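How do I get fold creases out of a tablecloth without ironing the whole thing?

Jade Parsons
OK so I rent a little place in Greenwood with a kitchen you can barely turn around in, and my table lives right outside the kitchen door because there's nowhere else for it. I bought a big cloth for it back in December and it has been folded in a drawer pretty much ever since. Now I want to use it and it has creases like a road map! I don't own an ironing board and I don't have the floor space to set one up anyway. I do have an old Camier iron that spits brown water when it feels like it. Is there some way to get the creases out with the cloth already on the table? The tag is long gone so I don't know what it's made of. My sister Hayley says just put plates on it and quit worrying, but I have people coming at 6 and I'd like it to look like I tried.

Fatos Karagiannis
spray bottle. done

Brenda Stockdale
Fatos is sort of right but there's a bit more to it, so let me save you some grief (I've ruined two cloths so you don't have to).

First figure out if it's fabric or wipe-clean. Put a drop of water on a corner. If it soaks in, it's fabric. If it sits there in a bead, it's coated, and please don't let an iron anywhere near it. Coated ones melt, and they smell terrible while they do it.

For fabric, lay the cloth on the table, mist it lightly along the creases, and smooth it from the middle outward with the flat of your hand. Pull the edges down a little as you go. Then leave it alone for a couple of hours. If the tabletop is bare wood, stick an old towel underneath first or you'll get a white bloom on the finish. Ask me how I know.

For coated ones, a hair dryer on the low setting works great — keep it moving and hold it about a foot away. Or throw the cloth in the dryer with a damp washcloth for 3 minutes, no heat, then get it on the table right away. I have an old Tundmont dryer with one knob on it and even that does the job.

And a check pattern or a print hides an awful lot. A blue check on a table by a kitchen doorway:

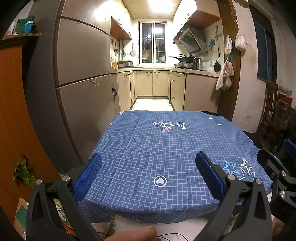
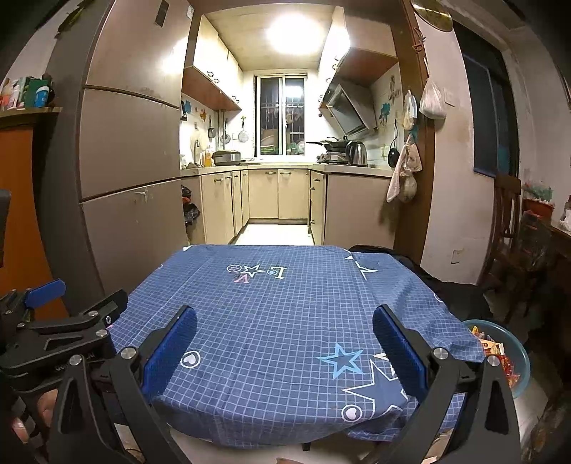 Once dinner's over, don't fold it back up. Roll it around a cardboard tube (wrapping paper tubes are perfect, or tape two paper towel ones together) and stand it in the back of a closet. I've stored mine like that since 2000 or so and I hardly ever have to mist anything now. If you really have to fold, do it in thirds one time and in half the next, so the same line doesn't get pressed in over and over.

One more thing, empty that iron and run plain white vinegar through it over the sink before you use it on anything you like. The brown stuff is mineral gunk and it does not wash out easily.

Prasanna Dewan
Seconding the tube. I'd skip the dryer though, my building's machines run hot no matter what you set them on and I shrank a cotton cloth so badly it's now a very nice dresser scarf. If you're in a hurry, hang it in the bathroom while you shower and then put it straight on the table. The weighted clips from Brotis are good for the corners, but binder clips on the underside do the same thing for a lot less.

Related threads
Getting candle wax out of cotton
Best table shape for a tiny kitchen?
Iron leaking brown water, is it dead
Can you machine wash a coated tablecloth
Where to store table linens with no linen closet
White haze on wood table after a hot dish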